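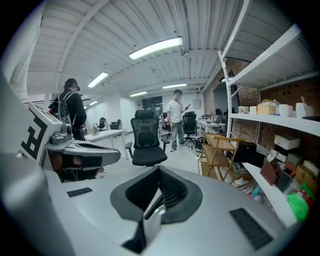 Reading time: 2 min

If your workshop is one big open room, look up! The lights are the first thing I'd fix, before you buy another shelf or drawer unit.

Start with the tubes. Wipe them down every November (power off, tubes cool, dry microfiber cloth) and you'll be amazed how gray that cloth gets. Do the fixture covers while the ladder is out.

Next, move your main bench so the light falls from the side of your weaker hand. I shifted mine 12 inches and my own shadow stopped landing on the cut line - such a small thing, and I love it every single day.

For fine work, add a clamp lamp. Mine came from Canwood and has a good long neck. And if your ceiling is ribbed metal, run a soft broom along the grooves, never across them, or the dust rains straight down on you.

Comments

Elfriede Rathjen: Did my tubes last night, 10 of them. What a difference!

murk66: Does the broom trick work on painted beams too?

Elfriede Rathjen: It does on mine, just go gently near the joints.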